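Protokoll der Mitgliederversammlung des Oldtimer-Stammtischs Nerside, 4/16/20

Leitung: Mafalda Aguiar
Beginn: verspätet, da der Roltmont des Vorstands nicht ansprang

TOP 1 — Protokoll der letzten Sitzung
Genehmigt. Der Einwand, das Wort „Schrotthaufen“ sei damals nicht gefallen, wird zur Kenntnis genommen. Es ist gefallen.

TOP 2 — Motor des Osero
Der Zylinderkopf liegt weiterhin beim Instandsetzer. Dessen Kostenvoranschlag lautet auf 3000 Euro, ohne Ventile. Auf die Frage, was ein Zylinderkopf ohne Ventile nütze, wurde auf TOP 6 verwiesen. Einen TOP 6 gibt es nicht.
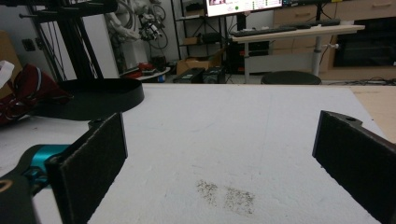

Die Versammlung beschließt mit 15 Stimmen bei 2 Enthaltungen, ein zweites Angebot einzuholen. Bis dahin bleibt der Wagen aufgebockt und wird nicht „nur mal kurz“ angeschoben.

TOP 3 — Sommerausfahrt
Termin bleibt der Juli. Die Strecke führt über den Pass und misst laut Roadbook 723 Kilometer, was den Besitzern der Vorkriegswagen erst beim Vorlesen auffiel. Es folgte eine längere Aussprache über Kühlwasser. Mafalda Aguiar kürzt die Strecke und behält den Pass.

TOP 4 — Vergaserfrage
Der Antrag, am Roltmont wieder den originalen Doppelvergaser zu verbauen, wurde zum dritten Mal gestellt und zum dritten Mal vertagt. Der Antragsteller kündigt einen vierten an.

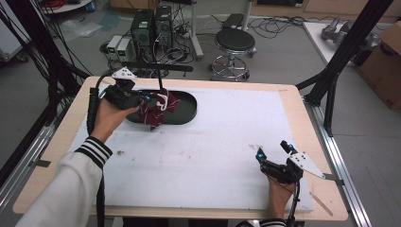 Arbeit am Tisch, weiße Jacke mit gestreiften Bündchen

TOP 5 — Verschiedenes
Der Clubhund Ông darf weiterhin mitfahren, aber nicht mehr auf dem Leder. Der Drehmomentschlüssel wird vermisst. Wer ihn hat, legt ihn bitte ohne Erklärung in den Schrank zurück.
Startnummern werden künftig mit Magnetfolie befestigt. Auf den Hinweis, dass Aluminium nicht magnetisch ist, wurde der Punkt zurückgezogen.

Für das Protokoll: M. Aguiar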